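Brastham Table Frame: Owner's Guide
Section 9. Standing the frame on a table or display board

Before you start, clear a flat place on the board. The small wooden block is supplied separately and is used as a companion piece to the frame.
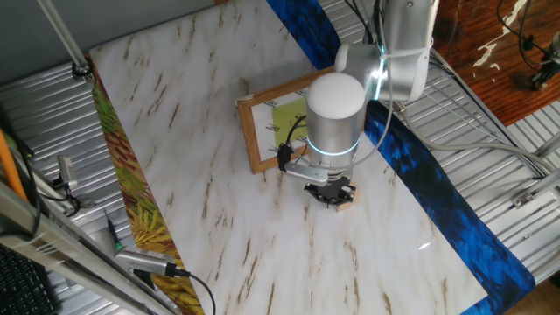
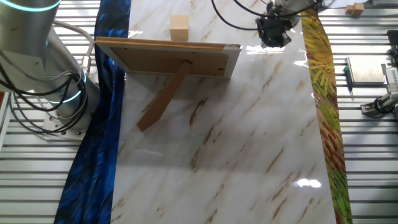
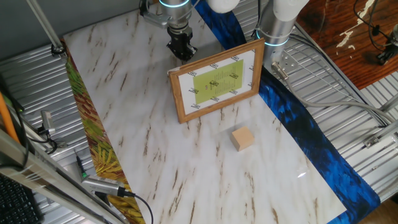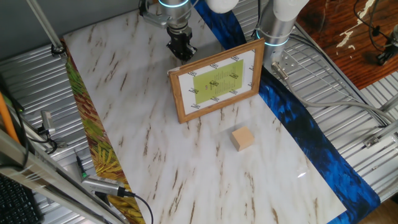
Fig. 11. Frame and wooden block on the marble-patterned board. In the second picture the frame lies face-down with its kickstand out.

1. Lay the frame face-down. Put a soft cloth under it if your board is glossy.
2. Open the kickstand slowly until it stops. Do not force it after this point.
3. Lift the frame with both hands and stand it upright.
4. Turn the front to the side from which it will be viewed.
5. Place the block near the frame, but leave the kickstand free.

Note: If you lay fabric strips along the board, keep the foot of the kickstand off them. It can slide on cloth.

Caution: Do not carry the frame by the kickstand.

Spare kickstands can be ordered from Arkport. Please write the frame size in your order.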